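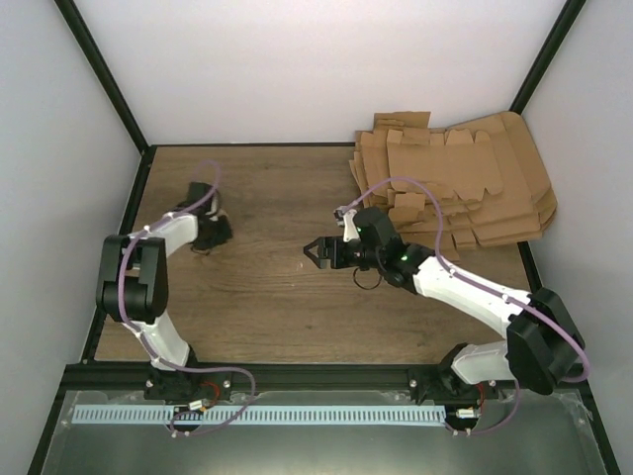

Workshop Visits

Two arms and a stack of cardboard
29 March 2024

The bench is at the back of the Erach workshop, past the lathe and the shelf where members leave half-finished projects. Its builder, a retired packaging machine fitter, started on it in February and has spent most evenings there since.

The job he set for it is a dull one. The workshop gets a lot of deliveries, and the boxes pile up by the door until somebody flattens them and sorts the sheets by size. He wanted a pair of arms that could take flat sheets from a stack in the corner, one at a time, and lay them out on the wood.

"I packed boxes for a living, more or less," he said. "I know how cardboard behaves. It sags, it catches on the sheet under it, and the tabs hook into each other. I thought that would help me. It helped a little."

He calls the project Memitz, a name left over from an earlier machine that he took apart for its power supply. The two arms are the same model and are mounted on the front rail, one at each end. He had them on the side walls first.

"With the bases on the sides, the elbows kept meeting in the middle," he said. "I moved both of them to the front and lost a little reach at the back. I can live with that. The stack goes in the far right corner, and the right arm gets to most of it."

The wood top was a spare shelf. He cut it down himself and took 20 millimeters more off the depth than he meant to, which is why he had to make new brackets for the rear rail.

Most of our talk was about cables. Each arm has a purple one that follows the links and is held on with small white ties. He left plenty of slack at the wrist and the elbow after pulling a connector loose in the first week.

"You run the arm by hand through everything it's ever going to do, and you watch the cable the whole time," he said. "Then you put the ties on. I did it the other way around and cut off 30 ties."

The grippers are next on his list. The fingers close at the tip, and he says that works well on a folded edge or a tab that stands up. A sheet lying flat on another sheet is harder. He has tried coming in low from the side and he has tried pushing the top sheet with one arm so that the other can get under it. The second way is slower, but he prefers it.

"It picks up two sheets more often than I'd like," he said. "I keep a log. Out of the last 300 tries, nearly half were a clean single sheet. The rest were doubles or nothing at all."

The software is his own, written over a weekend and patched since. He does not plan to publish it until the stopping routine is better. For now he keeps a hand near the switch and runs everything at low speed.

I asked what he would change if he began again.

"The enclosure first, then the arms," he said. "I built it around them and now I have to lean in over the rail to reach a bolt. And I'd label the wires on the day I put them in."

He is at the bench most evenings after supper. Members who have flat boxes to get rid of can leave them by the door.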